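4.2 Grasp-State Estimation for Bagged and Deformable Items

The estimator runs on each gripper stream separately and takes the last 200 ms of jaw width together with the wrist view.

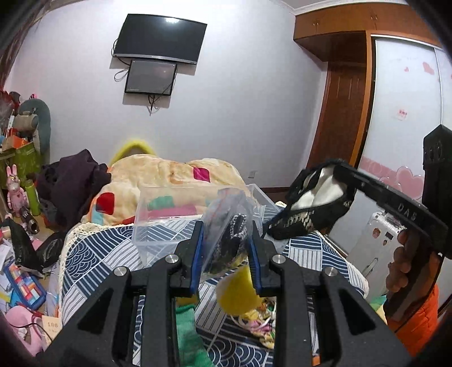 Its output is one of four labels: open, closing, holding, or slipping. Rigid objects are easy to label from jaw width alone, as the width settles at a fixed value on contact. Thin plastic and mesh give no such plateau. The jaws close almost fully on the material of the bag, and the contents hang below the pads and add nothing to the measured width. In the Traltik baseline, these grasps were often labeled as empty closures, and the planner then issued a second approach to an item that was already held.

We replaced the width threshold with a small classifier that reads a crop centered on the fingertips. The crop is fixed in the gripper frame, so no object detector is needed at this stage. Training labels were assigned by hand by Margarida Louro and checked against the jaw signal. Segments in which the two sources disagreed were left out of training but kept for testing.

Figure 4. Two-gripper sorting on a bed. One gripper holds a clear zip bag between its fingers; a black lace mesh bag hangs from the jaw of the other. An open, empty storage box is on the bed.

On the held-out set, the classifier labeled 91 percent of bag grasps correctly. Most remaining errors fall in the closing state, where a fold of plastic between the pads looks much like a gap. Clear bags over printed fabric are the hardest case, and adding the second gripper's view did not help, as its line of sight was usually blocked by the first.

The planner accepts a change of state only after 2 consecutive matching outputs. This adds a short delay at release but removes nearly all of the repeated approaches seen with the baseline. The same setting is used for both arms in Section 5.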